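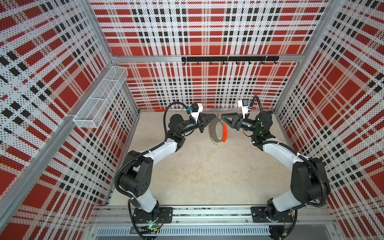
Black hook rail on an aluminum crossbar, with plaid panels all around.

Hooks Where You Need Them: Small Fixes for a Busy Workbench

I love a hook rail! It costs next to nothing, takes up a strip of wall you weren't using, and gets the scissors out from under the mail. Mine hangs over the bench in our Brenthorpe garage and I'd put one in every room if I were allowed.

Hang it at elbow height or a little above. I put my first one up by the ceiling and needed a stool every time I wanted the tape measure -- it came down within a week.

Leave one hook free. You'll always have something in your hand that needs a place for 2 minutes.

Heavy things go near the screws, light things in the middle. A long rail will sag if you hang a 512-gram hammer dead center (ask me about July).

We use cookies to remember your preferences and count visits. Accept | Manage settings

Pattern is your friend, too! Wild plaid or big dots hide scuffs and drips so much better than plain white, and a cheerful wall makes me want to go out there and sand something. Wipe it with a barely damp cloth and a drop of dish soap, then dry it right away.

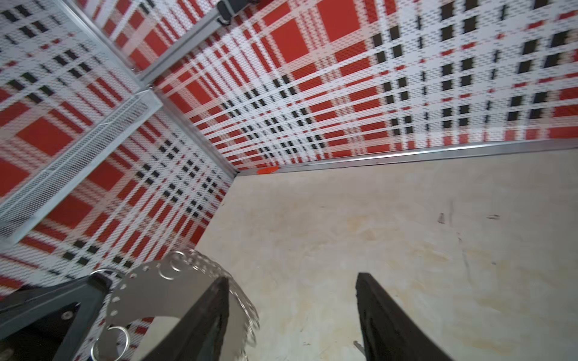
Red, white and black plaid over a pale beige floor.

For a pale floor, sweep first and mop second, always. Grit leaves fine scratches that show up gray. Sticky glue spots come off with a plastic scraper and a little warm vinegar water, but try a corner first. Stubborn rub marks on a painted bench top? 400-grit paper, used wet, with hardly any pressure -- then a coat of paste wax and you're back in business.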